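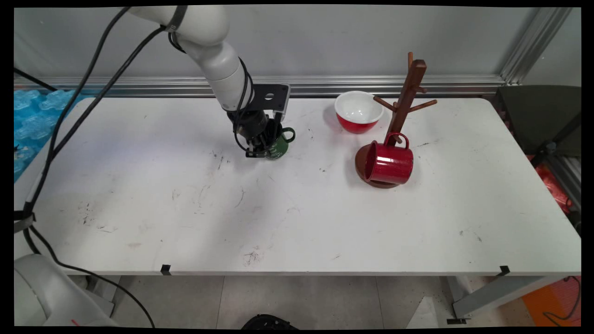

Section 4: Finishing Your First Glazed Pieces

You've thrown or hand-built your pots, the bisque firing is done, and now comes the part most of us got into pottery for: color! This section takes you from bare bisque to a loaded Hernarus tabletop kiln. Set aside a whole afternoon for it the first time. You'll get much quicker, but the first round of glazing is a lot more fun when you aren't watching the clock.

Before you start

You will need:
Your bisque-fired pieces
One or more jars of Flollik brush-on glaze
The wax resist from your starter box
A wide soft brush and a small round one
A clean sponge and two buckets of water
The kiln shelf and the short posts

Note: Flollik glazes look chalky and pale in the jar. The dark greens are the worst for this (ours looks like mint ice cream going on), so label every jar lid and trust the label.

Preparing the pots

1. Wipe each piece all over with a damp sponge. Dust left in a handle joint or under a rim can leave a bare spot in the glaze.

2. Let the pieces dry for 30 minutes.

3. Brush wax resist over the foot ring and a little way up the wall. Keep a steady hand and turn the pot instead of the brush. A banding wheel is lovely for this if you have one.

4. Leave the wax until it no longer feels tacky. If you drip wax where you want glaze, don't try to scrub it off. Set the piece aside and put it through another bisque firing, which burns the wax away.

Brushing on the glaze

5. Stir the jar right down to the bottom. Shaking alone won't lift what has settled there.

6. Do the inside first. For mugs, pour in a little glaze, roll it around until the whole inside is coated, and pour the rest back.

7. Brush three coats on the outside, each one going across the one before. Wait until the shine has gone before you start the next coat.

8. Go easy around the handle. Glaze loves to pool where the handle meets the wall, so dab those corners with the small brush.

9. Wipe any beads of glaze off the waxed foot with the sponge.

Tip from Pouran Amini, who tested this kiln with her Tuesday class: if you want a different color inside and out, finish the inside completely and then run one thin line of the outside color along the rim. You get a crisp edge, and it's so satisfying when the lid comes up.

CAUTION: Never sand dry glaze without a fitted dust mask, and don't eat or drink at the glazing table. Rinse brushes in a bucket, never straight into the sink.

Loading the kiln

10. Check that the shelf has a full coat of kiln wash. Touch up any bare patches and let them dry.

11. Place your pots so that nothing touches, with a finger's width between them and the same from the walls. Turn handles toward open space.

12. Stand a witness cone where you can see it through the peephole.

13. Close the lid, choose the glaze program, and press Start. The screen shows the current stage, and E41 means the lid switch hasn't closed. Lift the lid and lower it again.

WARNING: Keep the lid shut until the display reads below 130 °F. Opening early can crack your pots and the shelf, and the parts inside can burn you badly.

After the firing

Run a fingertip carefully near each foot and look for sharp drips before you handle the piece freely. Small ones come off with the rubbing stone under running water. Wear eye protection while you do it.

Wash new mugs and bowls in warm soapy water, then fill them and stand them on a paper towel overnight. A damp ring in the morning means the clay is letting water through, so keep that piece for pencils or dried flowers and check your witness cone against the chart in Section 6.

Mugs can be hung by the handle once they pass the water test. The Wovwood stand sold with the larger kit has pegs that suit a two-finger handle. Hang your heaviest mugs on the lowest pegs.

Continue to Section 5 for layering two glazes. Start with test tiles!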